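I bought my first rental the way you buy a couch. I walked through it, I liked the light in the kitchen, and I said yes before I'd asked a single dull question. So when a lease on a corner store in Asley came up last spring, with the business included, I promised myself I'd be a grown-up about it.

The asking rent was 3498 a month, and the lease ran to 54 pages. Fifty-four! My first apartment lease was two sheets and a handshake. I took this one home, made a pot of coffee and started on the definitions, where "Premises" turned out to include a strip of sidewalk I'd be paying to shovel.

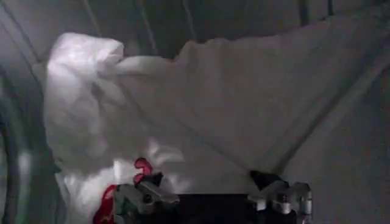 White cloth, with a few creases.

The part that kept me up was assignment. The seller couldn't just hand me the lease; the landlord, an outfit called Soltholm, had to agree in writing, and Soltholm could take its time. Meanwhile my deposit would be sitting in escrow with Drarnby Title, doing nothing for anybody. I asked for a deadline and got one — seven business days, after which I could walk away with my money.

Then came the personal guarantee (page 31, small type, no heading). If the store went under, I'd owe the rent myself until the term ran out. I called around to other shop tenants, and I'm so glad I did.

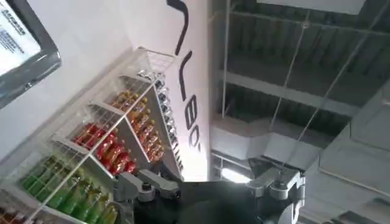

Li told me never to sign a guarantee without an end date on it, because the landlord will nearly always give you one if you ask before closing and almost never after. Ask for two years, Li said, and don't act embarrassed about it.

I asked for two years. I did act embarrassed, but I got it anyway, along with a cap on the yearly increase in maintenance charges. The inventory schedule was a mess, so we did that again from scratch, one long evening with a clipboard and bad pizza, and the price came down a little.

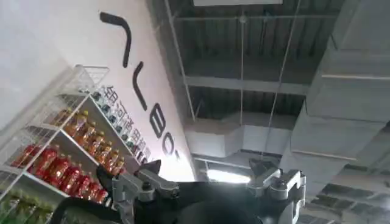
By the author, contributing writer

We closed in August. The keys came in an envelope with somebody else's phone number on it, and one of them still doesn't fit anything. I keep the lease in a kitchen drawer and I've gone back to it more than I expected — last month over who fixes the back gutter. Soltholm does, it says so on page 19.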